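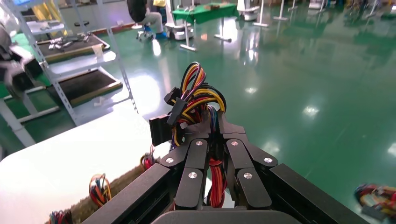

Wiring looms are the job everyone in light assembly complains about. They flop, they tangle, they hook onto each other in the bin, and a connector that was facing you a second ago is now facing the wall. So when Gorari told me its new two-handed sorting package was meant for exactly this kind of work, I cleared my calendar and went to have a look.

The package is called Menia, and I came away a fan. You get a pair of black multi-fingered hands, the control software and a training licence that covers 5 tasks. Teaching it a new one means showing it the motion over and over until it gets the idea, and the team suggests 695 good runs before you let it loose on anything you care about. That sounds like a slog (it is, a bit!) but the software sorts the keepers from the duds as you go, and that saves a lot of squinting at video.

What won me over was the grip. Older two-jaw units I've tried tend to pinch a loom at one point and let the rest swing wherever it likes. Menia's fingers close in from both sides and gather the strands into a bundle, connectors and all.

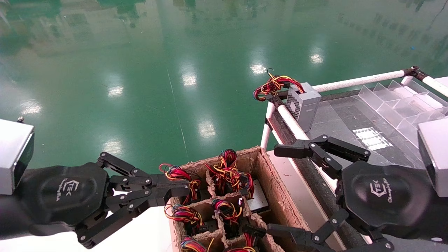
Packing is harder than picking, and Ottó Fülöp, who leads the hand program, is happy to admit it. "A cardboard cell has rough walls and wires have opinions," he told me. "We spent most of March on the last centimetre." The fingers are chunky next to a small compartment, and I'd love to see a slimmer fingertip as an option. Gorari says one is coming from Fidby, its parts supplier, but wouldn't give me a date.

Cleaning is easy enough, and the screws at the joints are out in the open where you can check them. The hands are rated for 3000 hours between services. A spare finger set costs $1090 through Kovács, the local distributor, and I'd budget for one from the start.

Would I put it on a line tomorrow? For mixed looms in small batches, yes, with a person nearby for the odd knot. Orders open on 15th June, and the task library will be free to browse from the same day.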